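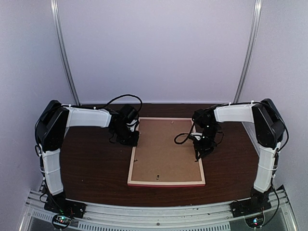
The back of a picture frame, with its pale wooden border and brown backing board.

Why Do Pictures Have Frames?

Have you ever wondered why people go to all the trouble of putting a picture in a frame, when a bit of tape would hold it up on the wall? Well, paper is more delicate than you might think! It curls when the air is damp, it tears at the corners, and sunlight slowly fades its colors, even if you never touch it.

A frame has 4 sides that hold everything flat and snug. Many frames have a clear sheet in front to keep off dust and sticky fingers (yes, even yours), and a stiff board behind so that nothing bends.

Long ago, some painters worked on wooden panels with the border carved from the very same piece of wood, so the picture and its frame could never be parted. Next time you visit a museum, look at the edges too!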